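Section 6: Comparing Grippers on Soft, Awkward Things

By now both arms are homed, the controller is talking to your laptop, and you've picked up a few blocks. Time for the fun part! This section walks you through a side-by-side trial of two end effectors on items that sag, roll, or bruise. Blocks tell you very little about a gripper. Fruit tells you a lot.

Before you start

Load the Vorkorora profile on the controller and check that the log rate is set to 200 samples per second. If you are on firmware 644, restart the controller after loading the profile or the force readings will stay frozen at zero. (Osamu Koyama found this one, and it cost him most of an afternoon.)

CAUTION: Keep your hands outside the reach of both arms whenever the drives are on. Press the stop button before you swap a fingertip, even for a quick swap.

Setting the grip force

1. Open the Grip tab and choose Left.

2. Set Close Speed to Slow and Force Limit to 6.

3. Offer the gripper something you don't mind losing. A bread roll works nicely.

4. Raise the limit one step at a time until the item stays put when you tug it gently.

5. Save the value under a name you'll recognize later. "Test2new" will mean nothing to you in a week.

6. Repeat for Right. Don't copy the left value across. Different fingertips need different numbers, and finding out how different is half the pleasure of this trial.

NOTE: The force scale has no units. It runs from 0 to 1,000, and the low end is much finer than you'd expect, so small steps really do matter down there.

Two-arm hold

Some items swing as soon as you lift them. Let one arm carry the weight and use the other as a steadying contact.

1. Grip the item at its firmest point with the carrying arm. For a bunch of grapes, that means the stem.

2. Lift slowly until the item hangs clear of the table.

3. Bring the second arm in from the side at Crawl speed, aiming low on the item.

4. Stop at first contact and switch that arm to Soft Hold.

5. Wait for the force trace to flatten, then press Mark in the log.

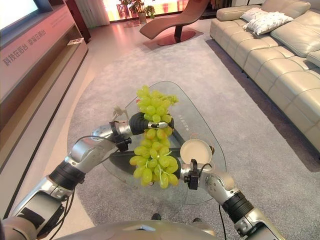 Figure 6-2. Two-arm hold on a bunch of green grapes: left gripper on the stem, right arm steadying the lower part.

CAUTION: Check the cables on both arms before each lift. A loop that hangs clear at rest can catch when the elbow bends.

Reading the results

Open both traces in the Compare view. A good carrying grip gives a nearly flat line with a small bump where the second arm touches. A sawtooth means the stem is slipping; go up one step and try again. Garnet Beaudoin likes to run the whole thing a second time with the arms' jobs traded, and we recommend it, as the two traces can look wonderfully unlike each other.

When you're happy, export the log and park both arms. Wipe the fingertips with a damp cloth and let them dry before moving on to Section 7, Camera Alignment.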